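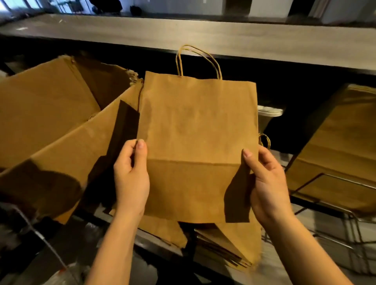
Building a Two-Arm Bag Squarer, Part 2: Working Out the Hand Motions

Part 1 covered the base plate and mounting the two Atine arms. By now both arms should be bolted down, wired to the Ellel controller and able to home without touching each other. If they still bump elbows on the way home, go back and widen the spacing. Mine ended up 196 mm apart, measured between the inner edges of the bases.

The machine has one job. It takes a flattened kraft paper bag with twisted handles, squares it up and stands it in a wire rack. It does not open bags or fold them. I built it at the Hotdale shared workshop, and everything in this part can be done on an ordinary table.

What you need for this part

Both arms, mounted and homed
Ellel controller with the teach pendant plugged in
A supply of flat paper bags with rope handles
A wire rack that holds bags on edge
Masking tape and a marker
A ruler marked in millimeters
A notebook

Do the job by hand first

Before you program anything, handle a good number of bags yourself and watch what your hands do. I skipped this on my first try and wrote a routine that picked each bag up by the handles. It failed on almost every bag. The loops lean in different directions, and the loops of neighboring bags get tangled, so pulling on one can drag up the next.

By hand, nearly everyone takes the bag by its sides. The thumbs go on the front face and the fingers go behind. The handles are left alone. Copy that.

Work slowly and write down four things for each bag: where each thumb lands, which hand moves first, how far apart your hands are, and which way the bag faces when you let go. After a dozen bags you will see the same moves repeating.

Squaring

Flat bags come off a stack slightly skewed. The layers slide, and the folded bottom panel may stick out on one side. To fix this, lay the bag on the table with the handles pointing away from you and bring both palms in from the sides.

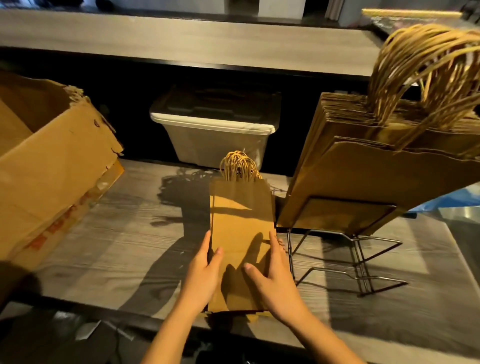 Photo: Ha-rang Ki

Keep the rack on the same table as the bag you are squaring. I had it on a shelf at first, and the right arm ran out of reach. The bags lean back in the rack with the handles up, so the arm can come in from the front without crossing the loops.

Now set this up on the machine.

1. Tape a rectangle on the table the size of your bag. Mine is 136 mm from the front edge of the table to the bottom of the rectangle.

2. Place a bag inside the tape with the handles pointing away from the arms.

3. Jog the left arm until its pad touches the left side of the bag. Save this point as L1.

4. Do the same with the right arm and save R1.

5. Back both arms off to the sides and save L0 and R0. These are the waiting points.

6. Program both arms to move from 0 to 1 together at the lowest speed setting, hold for one second, and back off.

Run it with one bag. If the bag buckles up in the middle, L1 and R1 are too close together. Move each one out by 4 mm and try again. If the bag comes out still skewed, the pads are not meeting the sides at the same time. Check that both arms have the same acceleration value in the Ellel settings page. The controller resets the second arm to its default after a firmware update, which cost me most of an evening in February.

Pads

The stock fingertips on the Atine arms are hard plastic and slip on kraft paper. I use Georgiou soft pads, cut down with scissors and stuck on with double-sided tape. Any soft, slightly tacky rubber should do. Do not use foam. It grips well on day one and then picks up paper dust and goes smooth. Wipe the pads with a damp cloth when the grip starts to go, and let them dry before running again.

Lifting

Lifting needs a different grip from squaring. With flat palms the bag drops as soon as it leaves the table. One hand can pinch a side edge near the middle while the other takes a top corner, and this keeps the bag from folding over.
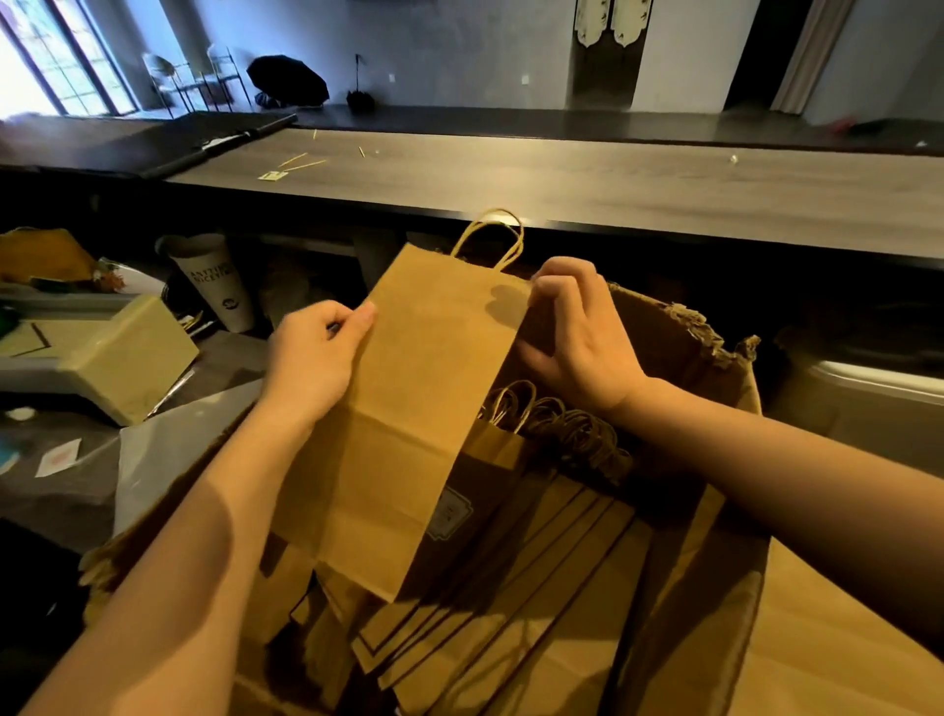 Photo: Ha-rang Ki, Hotdale workshop

If your bags are stored upright in a box, leave plenty of height over the box in the lift path. The handles of the bags inside stick up, and a bag carried too low will catch on them. Torn flaps are another snag point. I fold mine outward and tape them down before a run.

To teach the lift:

1. Set the left pad to pinch the left edge at half height.

2. Set the right pad to pinch the top right corner, clear of the handle.

3. Raise both arms straight up by 121 mm before any sideways move.

4. Save this as UP.

5. Move from UP to a point in front of the rack, lower the bag, and open the right pad first. Opening both together lets the bag slide forward.

Sort by size and print before you load. The routine has no camera and does not know one bag from another. A printed bag made of slicker paper also needs a firmer pinch than a plain one, so I keep a separate program for those and run them as their own batch.

Test run

Load ten bags and stand next to the stop button. Do not reach in while the arms are powered, even if a bag falls. Press stop, wait for the light on the controller, clear the bag, and home both arms.

Write down each failure and where in the cycle it happened. Most of mine were in the lift, and nearly all of those went away when I moved the right pinch point farther from the handle.

Save the program under a new name before changing anything else. Part 3 adds a feeder, so the bags no longer have to be placed in the tape rectangle by hand.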